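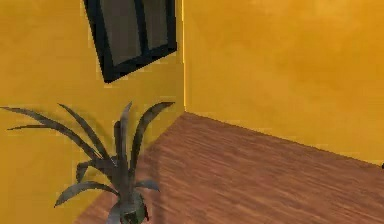 Transposing and printing a hymn in Polano

1. Open the hymn from your Library and wait for the first page to load.
2. Select Transpose, then choose the new key. Chord symbols and guitar diagrams change with the notes.
3. Play the first verse to check the range. If the melody sits too high, move it down a half step and play it again.

Note: Each purchase includes 2 printed copies. Changing the key on screen does not use up a copy.
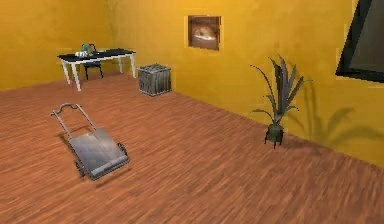
4. Select Print and set the paper size to Letter. Leave scaling at 100 percent.
5. Keep the window open until the last page prints.

Caution: Do not press Back while a page is printing. Polano counts the copy as used.

Verses after the fourth print as text below the last staff. To hide them, clear Extra Verses under Layout.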